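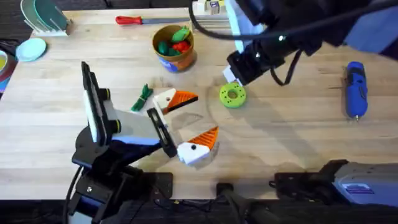
The green ring on the big table at Clovwood.

Questions about our toy table

Who can come and play?
Anyone! The Clovwood toy table suits little ones, big kids and grandparents who only meant to drop somebody off. Children under 6 need a grown-up beside them.

What's the green ring?
Our favourite. It's a lime-green donut with a hole in the middle and smaller holes around its face. Roll it, spin it, stack things on it, call it a wheel or a snack (please don't bite it). We love hearing what each kid decides it is!

How many toys do you have?
The catalogue is up to 500 now, which still makes us grin. Each toy has its own number, so if you're asking after a particular one, quote that. The wooden ferry everybody wants is 1119.

Can I borrow a toy?
Yes, up to 6 at a time, for the whole of March if you like. Bring them back wiped down and with all their bits.

What about small loose pieces?
Check the tabletop before you go. Little orange bits are easy to spot on pale wood, and darker ones hide beautifully on the floor. 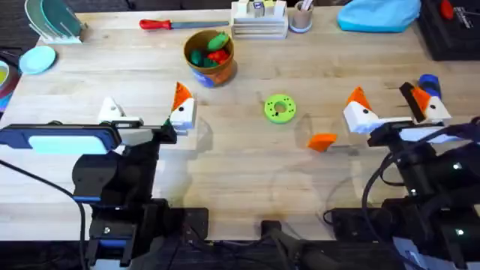

Maham Naqvi wrote to us that her son skips the fancy toys completely and spins a ring until it wobbles flat, then starts again, and could we please get a second colour? We'd love to, Maham! Purple is winning so far.

Do you take donations?
Gladly, if they're clean and complete. Leave them at the Drundby Street door before 4 pm and pop your name on the bag.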